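4.2 Price and hinge design in the first foldable handsets

The two vendors in our sample took different routes to a folding screen. Hudia placed the display on the outside of the body, so that a single panel serves as both the phone and the tablet. Skaltico folded the panel inwards and added a smaller second screen on the cover. Both were put on sale in May, and both were bought for this study through Distden, a reseller that lists stock from several makers.

At launch the Hudia handset cost 900 euros more than the same firm's best ordinary phone. The gap for Skaltico was 800 euros. Buyers in our survey were asked what they thought the extra money paid for, and most named the screen. Few mentioned the hinge, although the teardown in section 3 suggests that it takes up a large share of the parts cost in both models. 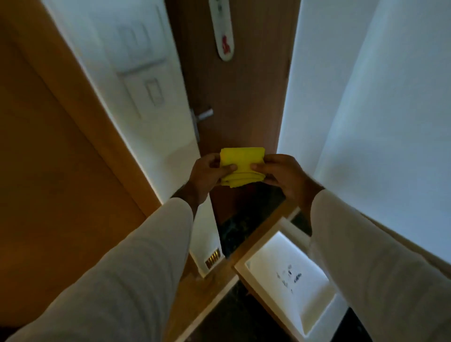
An outward fold has a simple drawback. The soft plastic layer over the display is exposed whenever the phone is closed, and it picks up marks from keys and table tops. The inward fold protects this layer but needs a tighter bend, and the crease down the middle is easier to see under a lamp. We used the Mazurek scale to grade the crease, with readings taken at three points along the fold.

Handling matters as well. Before each reading the handset was left closed overnight, then opened once and laid flat. Readings taken straight after repeated folding were higher for both models and were left out of the main results.
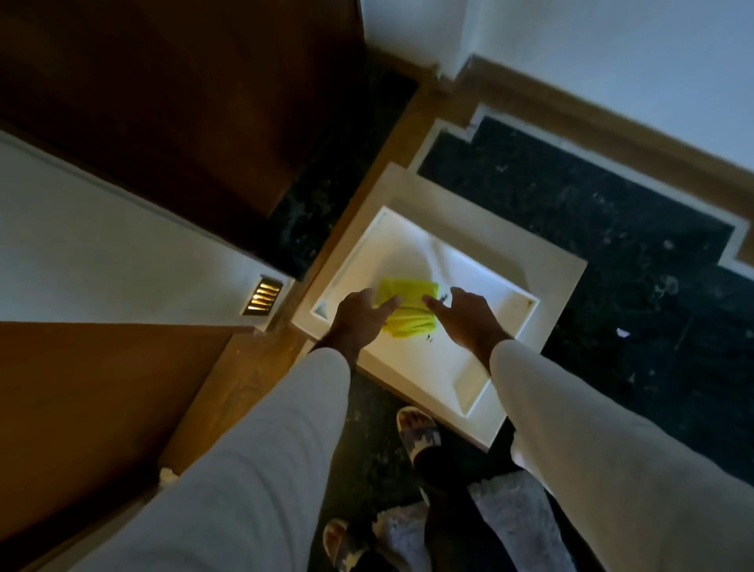

Figure 2. Folded handling and storage.

The readings favour the outward fold on crease depth, while the inward fold did better on surface wear. The difference in wear was the larger of the two, and it grew over the test period – slowly at first, then more clearly once the factory film had begun to lift at the corners. We did not test handsets with the film removed, as both makers advise against it.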